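Repair Belongs in the School Day

The Clorkmont district spends 2,000 a year replacing lost and damaged school clothing, and much of what it discards needs only a button or a seam. It is the view of this author that basic mending should return to the timetable from September, for all pupils and at every school.

The objection most often raised is cost. A set of needles, thread and cloth for a class of 20 costs less than a single blazer. Teaching time is the harder matter, and heads are right to guard it. 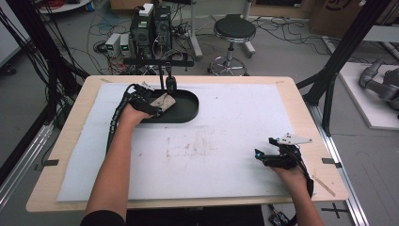 Even so, one hour a fortnight is a modest request. The district already finds 500 each term for assemblies on waste, and pupils would learn more from mending a torn pocket.

Eftychia Papadakis
12/26/25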